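The Second Life of a Winter Coat

10/11/19 | Features | Home and Closet

The first cold morning catches most people the same way. The coat comes out of the back of the closet, goes on over a sweater, and either it still works or it doesn't. A zipper sticks. The filling has moved. Many coats get replaced at this point that could have gone another five years with an hour of care.

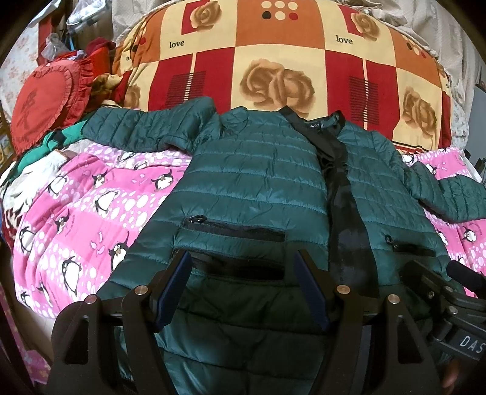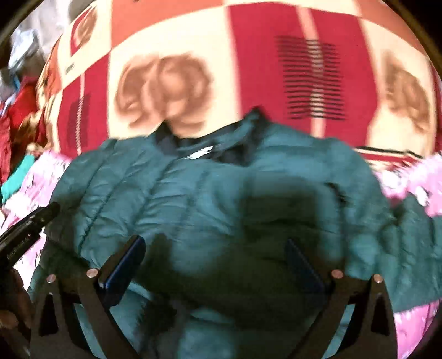
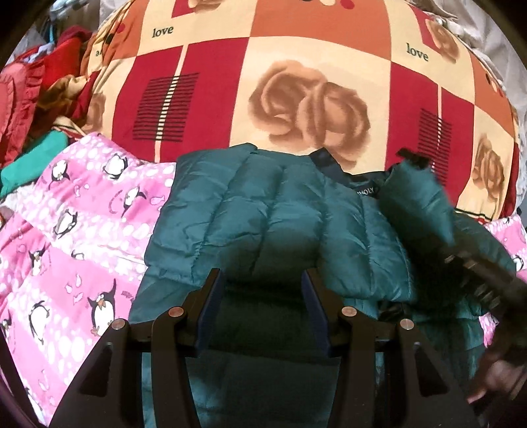 Teal quilted puffer jacket.

In Grotcombe, a mill town that stopped milling a long time ago, the repair trade has come back in a small way. Poulain, a shop on the main street, opened as a dry cleaner and now makes most of its money from mending. Last winter it took in 473 coats. Zippers were the largest group by a wide margin, followed by torn pockets and split seams under the arm.

A zipper is also the repair people are most likely to get wrong on their own. When the teeth part behind the slider, the usual guess is that the whole zipper has failed. Often the slider has worn loose and the teeth are fine. A new slider costs less than a cup of coffee. The hard part is finding one of the right size, which is often stamped on the back of the old one in tiny numbers.

If the teeth themselves are missing, the zipper has to come out. On a lined coat that means opening the seam down the front, and on a quilted coat it also means keeping the filling in while the seam is open. Poulain quotes four days for this work in summer and two weeks once the frost comes. Customers who bring coats in September get the short wait. Very few do.

Washing is the other subject on which owners and menders disagree. Owners tend to think a padded coat should be washed as seldom as possible. Menders see what happens to coats that never get washed. Skin oil builds up at the collar and cuffs, the fabric there goes stiff, and on down coats the oil works through to the filling and makes it clump. One wash at the end of each season is enough for most people. Check the care label first, close every zipper, empty the pockets and use a front-loading machine if you have the choice. A top-loader with a center post can twist a coat hard enough to pull the stitching.

Drying takes longer than anyone expects. A down coat can feel dry on the outside and still be damp in the middle of each channel, and a coat put away like that will smell by spring. Low heat, several rounds, and a couple of clean tennis balls to break up the lumps is the standard advice. Between rounds, lay the coat flat and press along each channel with your fingers. Anything that feels like a wet cotton ball needs more time. Synthetic filling dries faster but doesn't like high heat at all.

Then there is storage, where a lot of good coats are ruined quietly. Vacuum bags save space, and for a month or two they do little harm. Over a whole summer they can crush the filling so flat that it never comes all the way back. A wide hanger in a dry closet is better. If there's no room to hang it, fold the coat loosely into a cotton bag and put nothing on top.

For coats that no longer fit, the town has Tondano, a swap run out of a former shoe store. Coats come in on a hanger and go out on a hanger, with no money changing hands. Over its first three winters the swap passed along 3839 pieces of clothing, and 577 of them were children's coats. Children's sizes go first every year. Large men's coats sit the longest.

The swap turns away anything with a broken zipper, and a sign by the door sends people up the street to Poulain. A third business, Bununus, sells thread, patches and sliders from a counter at the back of the hardware store, and it has started giving a mending class on winter evenings. The class covers patching first. A small hole in a nylon shell can be closed with an adhesive patch cut with round corners, pressed down on clean fabric and left alone for a day before the coat is worn. Square corners lift. Duct tape holds for a while, but it leaves a gum that the next patch won't stick to, and the menders at Poulain charge extra to clean it off.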